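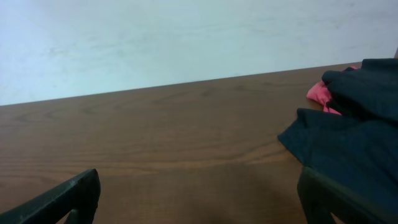 Section 6. Laundry Handling with the Wuron Two-Arm Station

6.1 Purpose of this section

This section covers the sorting, flattening and folding of everyday clothing. It applies to stations running the Drorura task software. Operators should complete the arm alignment procedure in Section 3 before continuing.

Laundry handling is classed as an attended task. The station can complete many simple folds, but it does not yet match an adult working by hand in speed or in reliability. Sites that are considering the station for household or shop-floor use should plan for one trained operator to be present throughout each run.

6.2 Preparing the work surface

1. Clear the table of all items that are not part of the load.
2. Wipe the surface and allow it to dry fully.
3. Place the load at one side, within reach of at least one arm. Leave the middle of the table free for folding.
4. Empty all pockets. Close zippers and fasten hooks.
5. Confirm that both grippers open and close without contact with the table.

Caution: Do not load garments that contain pins, coins or other hard objects. Damage to the finger plates from such objects is not covered by the service agreement.

6.3 Checking the light 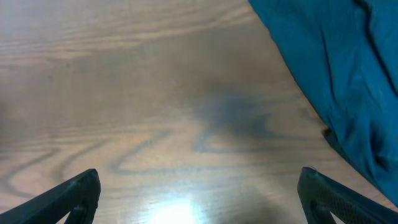
Lighting has more effect on folding results than any other site condition. The wrist camera judges the edge of a garment by the change in color and brightness between cloth and table. A teal cloth on light brown wood gives a clear boundary of this kind, but a glossy tabletop can also return a bright white glare between the gripper fingers, and the wood grain is lost where the glare falls. If a garment edge lies in such an area, the software may place the grasp point incorrectly.

1. Open the wrist view for each arm in the Drorura control window.
2. Move the arm slowly across the folding area at working height.
3. Note any place where the surface pattern disappears.
4. Move or dim the light source, or cover the table with a matte mat, and repeat the check.

Note: Repeat this check whenever the station is moved or the room lighting is changed.

6.4 Stretching and flattening

1. Select Flatten from the task menu.
2. Confirm the two proposed grasp points on the screen.
3. Press Start and keep one hand near the stop button.
4. When the garment is held at both ends, check for bunching before you approve the fold.
5. If one end remains bunched, select Release and Retry. Do not pull the garment by hand while the grippers are closed.

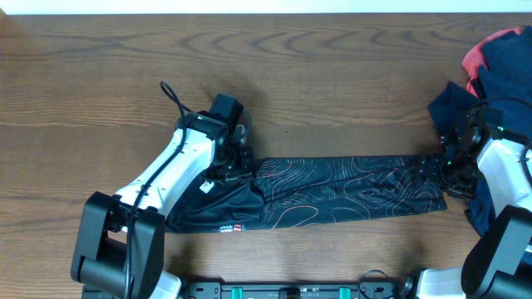
Figure 6-2. Patterned dark garment held at both ends. Folds remain near the left gripper.

Caution: Stretch fabrics can spring back when released. Keep hands and face at least 300 mm from the grippers.

6.5 Known limits

Dark garments lying on other dark garments are often read as a single item. Separate them by hand before starting. Socks, straps and items turned inside out are not supported in the present release.

After 13 failed grasps in one run, the station stops and displays Code 17. Clear the table, reload the items one at a time and restart the task. Report repeated stops to Edeltraud Tanner, Desance Service Desk, with a copy of the run log.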